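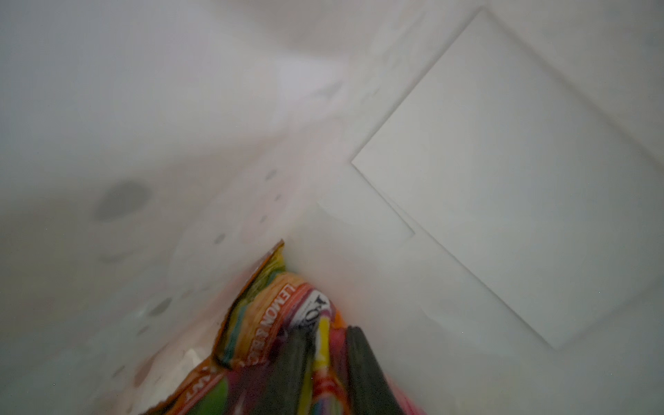 Packing a bag properly: tips from people who have made a robot do it

I have been putting groceries into bags for most of my life and never once thought I needed a method. Then I joined the group that teaches a gripper to do it, and found that I'd been crushing my own chips for decades on instinct alone. What follows is the kitchen-bench version of our last write-up, with the equations left out and the swearing mostly left out.

Some background, for the few who want it. Our packing study went by the name of Dostix, and the question was dull but useful: if you show an arm how to put odd-shaped snacks in a bag, does it learn more from tidy demonstrations or from messy ones? We recorded 229 demonstrations. Thandeka Mokoena did most of the tidy ones. I was judged to have a natural gift for the other kind.

1. Pinch the corner, leave the middle alone

Soft packets of lollies are harder to pick up than anything in a box. Grab one by its fat middle and the contents slide off to either side, leaving you holding a bit of coloured plastic and a grudge. Grab it by a seam or a folded corner and the weight hangs straight down. When we sorted the failed grasps, 69 of them were on soft packets held through the middle. Half of those demonstrations were mine.

2. Open the bag first, and I mean open it

Paper bags with cord handles have a habit of flopping a handle across the mouth just as you arrive with your hands full. Fold both handles outward before you start. If the bag has been stored flat, put a fist in the bottom and push the corners square. The policy trained only on tidy demonstrations had never met a handle in the way, and it would push a box of biscuits against the cord with great patience until somebody pressed stop.

The one trained on the mix did better. It had watched people fumble, back out and have another go, so it had some notion of what a second attempt looked like.

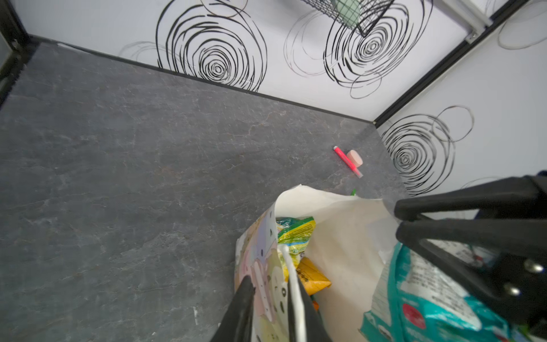 That's the whole result, more or less. Swapping 16 messy demonstrations for tidy ones was enough to undo most of the gain, and adding more tidy ones afterwards didn't bring it back. Thandeka took this well, considering.

3. Boxes to the wall, packets in the gap

Stand anything stiff against the side of the bag and let the squashy things fill what's left. You already know this. You also don't do it, and I have seen your trunk.

4. Small things last

Pens, erasers, single sweets. Drop them in early and they go straight to the bottom, where they will stay until March.

5. Practise badly, on purpose

If you're teaching a kid to pack a lunch bag, let them see you get it wrong and fix it. I'm stretching the finding a fair way here, and our reviewers at Isance would have my hide, but it has worked on my nephew.

6. Know when to use a second bag

Our success rate dropped off sharply after a bag was three-quarters full. Mine does too. The arm at least had the excuse of up to 18 seconds a grasp.

Comments (4)

Gristden
Tip 2 is gold. I've been wrestling those cord handles for years like a chump.

Fragkou
Did you try it with plastic bags? The thin ones that cling to themselves?

Thandeka M.
We did, Fragkou. Those results are in the appendix, where they can't hurt anyone. Also it was well over half.

Gristden
Coming back to say I folded the handles out and one tore off. Still counting it as a win.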